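Enport Two-Arm Collection Kit

We sell equipment for recording chores by hand so that a learning system can copy them later. Most sales pages in this field promise that a few afternoons of recording will give you a robot that does the wash. We don't believe it, and we would sooner lose the order than have you believe it.

The kit is two arms with two-finger grippers, a head camera, and a pair of hand controls for the operator. It records what the camera sees and what the arms do, on one clock. It does not decide whether your examples are any good. Someone has to watch them. 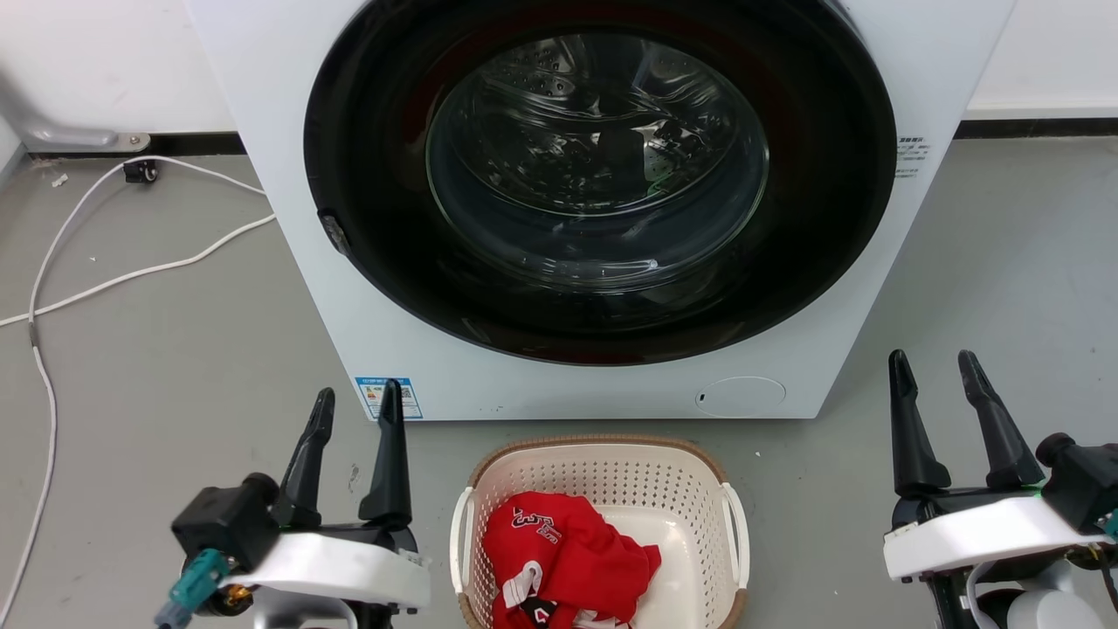

Laundry task: both grippers open, red garment in the basket, washer door shut.

Our own laundry set holds 800 recordings. Signe Brøndum reviewed all of them and kept 84 per cent, which is better than we expected and still a lot of wasted work. Soft things are hard. A jersey never lies the same way twice, and a round glass door throws reflections that change with the room light. If all your examples come from one room, expect trouble in the next one.

Ask any seller, us included, how many takes were thrown out. If there is no answer, be careful – the number exists somewhere.

Arms are made by Ingvarsson and can be replaced singly. Allow eight weeks for delivery. Training software is not included, and we make no claim about how well a trained system will perform.

Questions about the kit go to Nuno Amaral at the Brirnham office.

© 2026 Enport | Contact us | Back to top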